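Section 4 - Shift set-up, hand gripper stations
Cokamside site, Grulla line. Rev. December 2018. Replaces the May sheet, please throw the May sheet out.

Read this before your first shift on the grippers. If you came over from hand packing, read 4.5 too, that part is about your hours and your job code.

4.1 Before you start

1. Sign the station log. Name, station, start time.
2. Pick up a pair of grippers from the charging shelf. Left and right are tagged. Don't mix pairs, the calibration goes with the pair.
3. Check the marker cubes. Clean, flat, no peeling corners. A smudged marker costs you the whole run.
4. Wipe with the dry cloth only. No spray.
5. Harness on over your top, both straps buckled. Snug, not tight. You should be able to get a flat hand under each strap.
6. Run the cable down your forearm. Leave some slack at the elbow.

Note: long loose sleeves catch on the cable. Push them up or change.

CAUTION: Look at the floor before you put the harness on. Once both hands are in the grippers you can't grab anything if you trip. Extension cords go against the wall.

4.2 Start-up check

1. Open and close each gripper five times, all the way.
2. Hold both out in front, arms long, cubes in view. Wait for the double beep.
3. One beep only - turn the cubes a little and wait again.
4. No beep after three tries, swap the pair and write it in the log. Do not try to fix it at the station. Nerkel has the spares.

4.3 Doing the task

1. Read the task card. One card, one task.
2. Start from the home position, elbows bent, jaws open.
3. Reach, close, lift, place, open. Normal speed. Slower than you would by hand is fine, jerky is not.
4. Dropped it? Say "drop" out loud, pick it up, carry on. Drops stay in, they are usefull.
5. Go back to home before the next repeat.

Keep to 20 repeats per card, then rest your arms. Target for a full shift is 64 good runs. It was 74 on the old sheet and people's shoulders were paying for it, so it got changed. If a lead quotes you the old number, show them this page.

CAUTION: Numb fingers or a sore neck, stop. Harness off, tell the lead. Paid time, no form.

4.4 End of shift

1. Grippers back on the shelf, jaws closed, plugged in.
2. Harness on the hook by station number.
3. Put the task objects back where the card says.
4. Sign out of the log. Write down anything odd, even small stuff.

4.5 What changes for you

Most questions we get are about this part so here it is in one place.

Job code. Moving from packing to gripper work moves you to the Bhutto grade. Same base rate, plus the skill add-on after your first full month. You do not lose seniority.

Hours. No nights on the grippers. If you relied on the night premium, talk to Akinyi Shemweta before you sign the transfer - she can split you between the two lines for a while.

The packing line. Two of the packing benches close when the arms go in on Grulla. Those people get first pick of gripper stations and arm-tending jobs. Nothing has been decided past that, and anyone who tells you otherwise is guessing.

Your runs. The runs you record are used to teach the arms. Total so far on this line is 3,510. You can ask to see your own, and you can ask for one to be pulled. Runs are not used for time checks or reviews. That's in the signed agreement, copy on the board by the lockers.

Going back. You have the first month to change your mind and return to packing, same bench if it's still open. Tell your lead in writing, a note is ok.

4.6 Quick problems

Gripper sticks half closed - power off, wait, power on.
Beeps in the middle of a run - a cube is hidden, usualy by your own arm. Bring it back in front.
Strap slides off - wrong size harness, ask for the smaller one.
Cable pulls at the wrist - redo step 6 in 4.1.

Anything else goes in the log and to Akinyi.
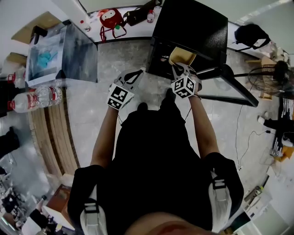
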